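Unit 5: How a new school gets its site
Handout for the planning and public finance option

Read this before the seminar. It follows the order in which a school building scheme usually moves through a local authority, and it uses one case, the Lulcombe secondary school, all the way through. The case papers are in the unit folder. Bring your own copy of the site report, as we will be working from the tables at the back.

1. Where the need comes from

A scheme starts with a forecast of pupil numbers. The authority takes births, children already in primary classes, and the homes it expects to be built, and works out how many places will be short and in which year. For Lulcombe the forecast gave a shortfall of 771 places across all year groups.

Note two things about that figure. It covers the whole planning area, which includes villages with a long bus journey into town. It also assumes that the Grolesetti housing land is built out in full. When the residents' groups objected, they mostly attacked the second assumption. Look at how the report answers them (paragraphs on housing phasing) and decide whether you find the answer good enough. 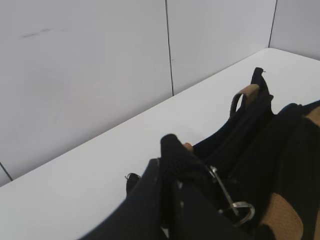

Wall panels and table top.

2. Finding land

An authority has a few ways of getting a site. It may already own one. It may buy on the open market. It may be given land by a developer under a planning agreement. It may use compulsory purchase, which is slow and needs a strong public case. Or it may arrange an exchange with another public body.

Lulcombe looked at 3 sites. The first was the old depot at Do, owned by the authority but partly on filled ground. The second was a field on the edge of the Grolesetti land, offered by the developer. The third was in the middle of town and belonged to a housing body, which would only give it up for land of equal value elsewhere.

The exchange was the route chosen. In an exchange of this kind the authority has to show that:
- the two parcels have been valued on the same basis and at the same date
- any difference in value is paid for in cash or by a lease
- neither parcel carries a restriction that stops the new use

Students often forget the last point. A covenant on the replacement land can hold up the whole deal, even when both sides have agreed a price. 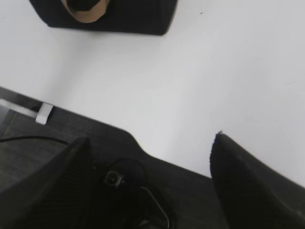
Black object on a white surface, with dark equipment in the foreground.

3. Who decides, and in what order

The usual order is forecast, site search, outline budget, approval to buy, design contract, planning application, building contract. In practice the steps overlap. At Lulcombe the council was asked to approve the land exchange and the design contract at the same meeting in June, before any planning application had gone in.

Objectors said this made the result certain before the public had been heard. Officers said that a design was needed before anyone could be properly consulted on it. Both arguments appear in most schemes of this size. In your notes, separate the legal question (was the council allowed to do it in that order?) from the practical one (how hard would it have been to turn back?).

The design contract went to an outside firm, Netelik. The report gives two reasons, lack of staff in the property team and the need to start quickly. It does not compare the cost with doing the work in house. You should expect to comment on that gap.

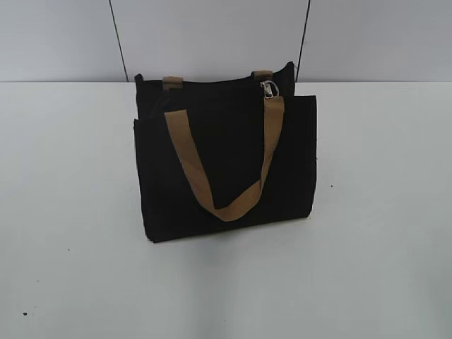

Black tote bag on a table

4. Consultation

There were 161 written responses to the first round. The report sorts them into traffic, loss of open space, effect on existing schools, and general support. Existing schools matter more than they may seem to at first. A new school draws pupils from those nearby, and funding follows pupils, so a school that loses a form of entry may have to cut subjects or merge classes. The head teachers' joint letter sets this out clearly and is worth reading in full.

When you read the summary table, check how a letter raising several points has been handled. The method is explained in a footnote on the same page.
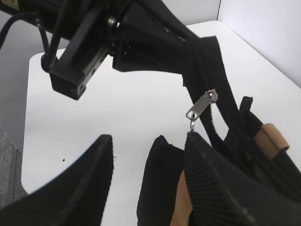 Zip pull held by its ring.

5. Reading and tasks

Essential: the site report, the head teachers' letter, the minutes of the June meeting.
Further: the valuation note (difficult in places - leave the annex until after the seminar).

Before the seminar, write half a page on each of these.
- Which of the sites would you have recommended on the evidence in the report, and what else would you have asked for?
- Should land approval and design approval be taken together?
- What duty does the authority owe to the schools it already runs?

Notes are not marked but will be used in the group work. The essay titles for this unit are on the separate sheet.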